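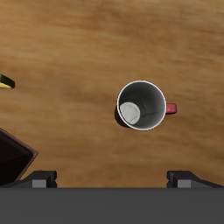 Hi all at the Juller Fund, it's March 10, 2024 and I owe you news on the honorary consuls project, so let me get right into it! The short version is that we're past the halfway mark, the spring reception went ahead, and most of what I promised you in the application is either done or moving. I'm also finally settling the gift question. You may remember I'd budgeted for engraved pens, but I'd much rather give each visiting consul a plain mug, and put our name on the card that goes with it (pens get left in hotel rooms, mugs go home in a suitcase). If you're fine with that swap, it stays inside the same budget line.

The directory

We started with a list from the mayor's office that hadn't been touched in years. Half the phone numbers rang through to people who had retired, and one went to a very patient dentist. The new directory covers every country with an honorary consul in Proddale or Cimisstead, with office hours, languages spoken, and what each office can and can't do. That last part took forever. Some can witness a signature, some can take a passport application, and some can only tell you which embassy to call, so we had to ask each one separately and then ask again when the answers came back vague.

We printed 1000 copies. Libraries in both towns have them, and so does the county clerk. The online version has had 1175 visits so far, mostly to the passport page.

The reception

We held it in the Kennedy Room at the old courthouse, with 40 guests, including three newly appointed consuls who were presenting their letters to the mayor. Getting the order of arrival right nearly finished me off. We went by date of appointment, and then two of them turned out to have the same date, so we went alphabetically by country in English and everybody was very gracious about it. Tatu Wanyama ran the door and the flags, and I can't say enough good things about that. The speeches ran long. The food ran out a little early, so I'd like to order more next time!

Money

We've spent less than planned on the room (the county waived the fee) and more on printing. The extra for printing came to $571, and I've moved it over from the room line. Receipts are in the folder I shared with your office. Translation hasn't been billed yet.

What's slipping

The evening classes on consular basics for clerks and social workers were supposed to be running by now. They aren't. I've got a teacher and a course outline but no room in Cimisstead that's free at the right hour. I'm now aiming for June, and I'll write as soon as I have a firm booking.

Could you let me know about the mugs before I place the order? A one-word email is plenty.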